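Filed under: Company News / Materials & Surfaces

Irton Introduces Skustby Line of Work Surface Mats for Benches and Assembly Tables

VALLEJO – Irton, a supplier of bench coverings and floor protection, will begin shipping its Skustby line of work surface mats in June. The line replaces the company's Tilar mats, which will remain available while current stock lasts.

Skustby mats are intended for repair benches, packing stations, school shops, test labs and light assembly. They are made in a single layer of filled rubber with a matte top face and a fine-textured bottom face. The previous Tilar mats used two bonded layers. Customers who trimmed Tilar mats on site reported that the cut edge could separate after long use, and the single-layer design was chosen to remove the bond line.

The line is offered in brown, gray and dark green. All colors run through the full thickness of the material, so that shallow cuts and scuffs do not expose a different shade underneath. The matte finish is meant to limit glare under overhead task lighting. Small metal parts, screws and clips remain easier to find on a surface that does not reflect the lamp above it.

Sizes and cutting

Mats are sold in 7 standard sizes and as uncut rolls. The widest roll measures 60 inches and can be ordered in lengths of up to 10 yards. Standard sizes are packed flat. Rolls are wound with the top face outward, which reduces the time the mat needs to lie flat after unpacking. Irton recommends leaving a rolled mat unweighted on the bench overnight at room temperature before it is trimmed.

The material can be cut with a utility knife and a steel straightedge. Two or three light passes give a cleaner edge than one heavy pass. Openings for vises, clamps and cable pass-throughs should be cut with rounded inside corners. Square inside corners can start a tear when the mat is lifted for cleaning.

Mats with rounded outside corners are available in all standard sizes at no added cost. Custom shapes are cut at the Vallejo plant from a customer drawing or a full-size paper template. Templates should be marked with the top side and the front edge.

Installation

No adhesive is needed on level benches. The weight of the mat and the texture of the bottom face hold it in place in normal use. On tilted tops, or where heavy fixtures are dragged across the surface, a perimeter strip of double-sided tape may be applied. The bench top must be clean and free of wax. Irton does not recommend spray adhesive, as some solvents soften the bottom face.

Bench-mounted equipment may be bolted through the mat or set directly on the bench top with the mat trimmed to fit. The second method is preferred for equipment that must hold a fixed height, as any rubber covering compresses slightly under load.

Care

Skustby mats may be wiped with warm water and mild dish soap. Oil and grease should be removed the same day. Isopropyl alcohol may be used for spot cleaning. Acetone, lacquer thinner and chlorine bleach will damage the finish. The mats are not rated as a cutting board, a hot work surface or a static control surface. A static control version is under review, and no release date has been set.

Color matching between production lots is held to a tighter range than in the Tilar line, but slight differences remain possible. Customers covering several adjoining benches are advised to order all pieces together and to note this on the purchase order. Replacement pieces ordered later can be matched by lot number, printed on the bottom face, as long as that lot is in stock.

Availability

The Skustby line will be sold through 166 dealers and directly from the Vallejo plant. Sample squares in all colors can be requested by dealers before the shipping date. Open orders for Tilar mats will be filled as placed unless the customer asks for a change. Existing Tilar part numbers will not carry over, and a cross-reference sheet will be sent to dealers with the new price list.

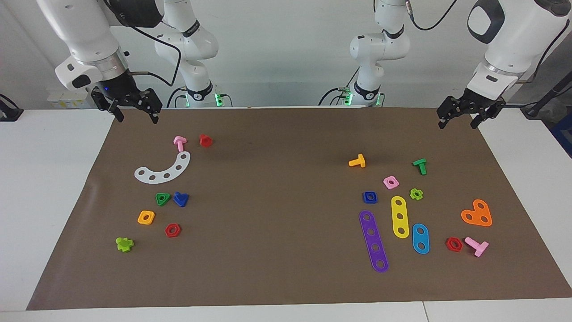
A large brown mat used as a work surface.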